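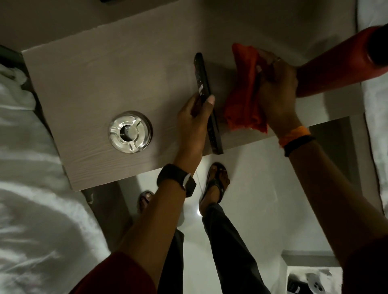

Plorbridge Guest Rooms is a small lodging company based in Uvcombe. Colette Poulain started it with one house on Chevalier Street and a loan from her sister. We now run 16 rooms in three houses, all within walking distance of the station. The rooms are kept simple: a firm bed, a good reading lamp, tile floors that are easy to clean, and a bedside table with space on top for a glass of water and a black TV remote like the one held over the gray table in the photo. There is no minibar and we don't plan to add one.

Most of our guests stay for work. Nurses on short contracts, surveyors and visiting teachers make up the larger part of our bookings, and many of them come back every year. For that reason we price by the week, with laundry included from the second week on. Shorter stays are possible from March through the end of the fall.

Ramil Buenaventura manages the houses and handles repairs. Capucine Pruvost answers the phone and takes bookings, and she also keeps the list of local doctors, bus times and late pharmacies that hangs in every hallway.
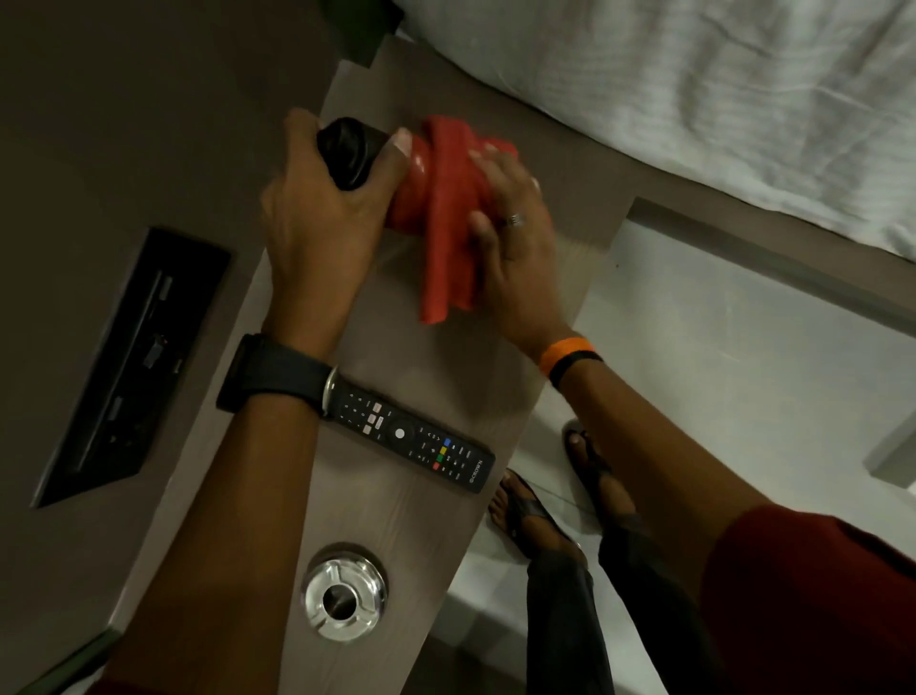
Amr Erraji joined us to look after the third house, the old Starkia building, which had stood closed for years. He lives on the ground floor. The upstairs kitchen there is shared by all guests — please label your shelf in the refrigerator.

We are still a family company and have no outside owners. Rates are set once a year and are the same for everyone, whether you book by phone or in person. The office is at 96 Chevalier Street and opens at 10 on weekdays. If you are arriving after dark, call ahead and Ramil will meet you at the door with the key.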